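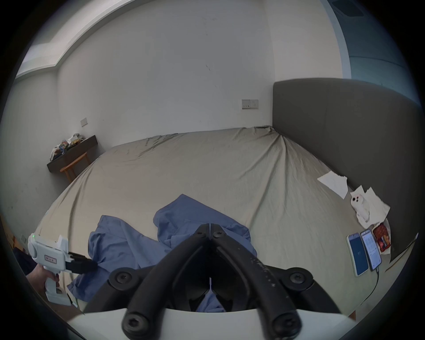
Home Posts Working Life Archive Contact

Folding at Plumunari: notes from the first months

Print this post E-mail this post

I have managed the linen and garment service at Plumunari for long enough to have seen several machines arrive, and I have been asked by a number of readers to set down how the present change is being handled. The views are my own and do not bind my employer.

The service employs 13 people. Until last December all folding and sorting was done by hand, with a press for flat linen. Under an agreement with Futton, part of the work is now given over to recording the handling of ordinary clothes with hand-held grippers, so that a machine may in time take on the plainer folding. The staff do this work themselves. A shirt is laid out on a made bed, taken hold of, lifted, straightened and folded, and then the whole is done again with the shirt in a different heap. 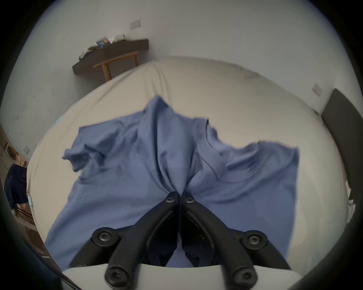

Photo: Clillon project / N. Nic Aodha

T-shirts have proved harder than expected. A towel has four corners and forgives a good deal. A shirt taken up by the middle of the cloth, with the neckline lying off to one side, must be opened out again before any fold can be made, and experienced staff do this without thinking. Asked to explain it, most of them could not do so at first. Noreen Nic Aodha, our senior folder, has since written two pages on the subject, and these are now given to every new starter, whether or not they will use the grippers.

Three matters have been settled with the staff. Recording is paid at the same rate as folding. Turns last up to two hours, after complaints of sore wrists. No post is to be removed while the Mulcahy contract runs, and any change after that must be discussed beforehand.

I should record that opinion remains divided. Some colleagues enjoy the quieter work. Others have said plainly that they do not care to teach a machine their trade, and they have been excused from it without any mark against them. I think this is right - a skill learned over many years is not something an employer should assume it may copy.

The question of who is credited for the recordings is still open. I have asked for it to be placed before the next staff meeting and will write again when there is an answer.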